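July, notebook, Imville floor, 4.15 pm

Marker tracking on the hand-held gripper, second pass. Recorded 67 takes with the Luden settings and dropped 9 where the finger marker was lost for more than 3 frames. Most of the losses came when the tool was tilted up towards the ceiling lights – shorter exposure is the next thing to try.

Yusri Tambunan reran the width estimate on the kept takes. Worst error 7 mm, always near fully open. 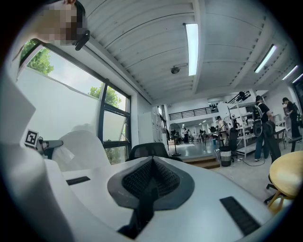 Still to do: redo the open-position calibration, then compare with the Nair fit before changing anything else.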